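報道関係各位
株式会社Fivorier

グリッパー指先4種の比較試験、結果を公開
──最も地味な試作品が首位、命名会議の成果は最下位

株式会社Fivorierは、卓上作業用ロボットアーム向け指先パーツの比較試験を終え、全記録の公開を2月に始めます。対象は自社の試作4種、把持の試行は合計1,053回です。

試験では、六角レンチやねじなど、白い天板の上で妙につかみにくくなる小物を使いました。制御装置は社内開発の「Landum」で統一し、アームと手首カメラも同じものを通して使っています。条件をそろえた結果、成績が悪いときに機材のせいにする道はふさがれました。

首位は、先細りの指先を持つ「Pludano」です。連続400回の把持で失敗は7回でした。一方、開発名を決めるだけで会議を三度開いた「Ekwueme」は、166回目で薄いワッシャーをはじき飛ばし、以後の成績も振るいませんでした。ワッシャーは現在も見つかっていません。

試験責任者のUchenna Yusufは次のように述べています。「カタログの写真で指先を選ぶと、たいてい新品の性能しか分かりません。今回は傷だらけになってからの数字も載せました。営業部の顔色は少し曇りましたが、数字は曇っていません」
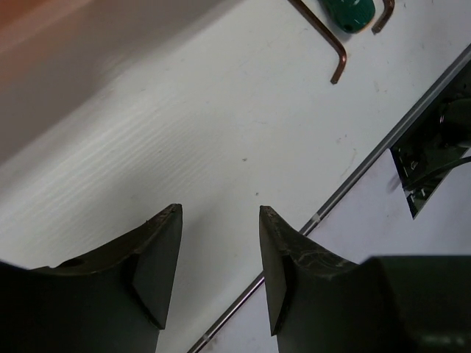 カメラの取り付け位置についても三通りを比べました。手首側に置くと対象物には近づけるものの、視野の手前はほぼ指で埋まります。画像処理担当のKyu-ri Kiは「一番よく見えるのが自分の指、という設計をどう評価するかは議論が続いています」と話しています。

公開資料には、指先ごとの把持記録、制御設定、摩耗の観察メモを収めます。Ekwuemeの改良版は開発中で、名称は据え置きます。会議室の予約が取れなかったためです。

本件に関するお問い合わせ
株式会社Fivorier 広報担当
受付時間:午前10時から午後5時まで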